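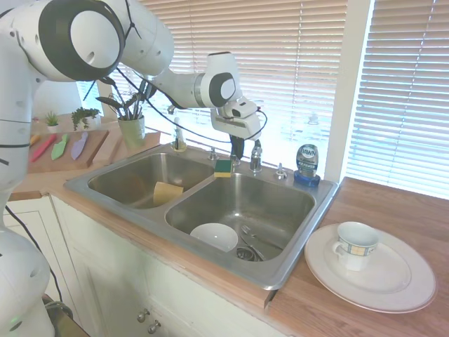

Alžběta Holub
Owner and lead instructor, Grendale Kitchen School

About us

Grendale is a small school for home kitchens. Cooking yes, but mostly the part after the cooking. Washing up, putting away, keeping a sink you don't mind standing at. We started in a February with one rented room and a borrowed kettle. Now two rooms, a wooden counter, a proper double sink and a waiting list for the evening course.

Who comes here. People in their first apartment. People just out of a long marriage where somebody else did the dishes. Parents sending a kid off to college. Restaurant people sometimes, who are fast but leave the sponge in the water. All welcome.

What we teach

Two basins, two jobs. That is lesson one and it takes most of the first evening. Left for cups and glasses, right for bowls and silverware, or the other way if your counter is on the other side, but pick one and stick with it. Cups first while the water is clean. A bowl and a fork from breakfast is three minutes of work, do it before it turns into a pile.

Sponge lives up on the back ledge by the faucet. Green side for stuck-on food, yellow side for everything else. Never down in the basin overnight. We say this alot.

Strainer out, emptied, rinsed, back in. Every time. Wipe the steel rim last, and the wood around it straight after, water sitting on a wooden counter will get you in the end.

The classes

Evening course is 16 places, four sessions. Saturday-type people can ask about the one-day version, same material, less tea. Bring an apron and one dish from home you hate washing. We've had fondue pots, a blender, a cheese grater older than me. Everybody gets a turn at the sink, no sitting at the back.

The short course is $50 and includes the handbook. The handbook is called Plirkari, after a word my grandmother used for the sound of plates in water. Spiral bound so it lies flat, get it wet, it's fine. Over 200 have gone out the door so far and people still email me corrections, thank you, please keep going.

Where we are

Upstairs in the Mousavi building, door next to the Omberg shoe repair. Ring twice, the bell is quiet. Street parking is bad before six, OK after. No elevator yet, sorry, call ahead and we will sort out the downstairs room for you.

Getting in touch

Phone is best in the mornings. Email gets anwered when the dishes are done. For groups of coworkers or a whole family we can do a private evening, tell me how many and wether anyone has allergies as there is always soup.

Page updated 6 July 2024. New course times going up next week.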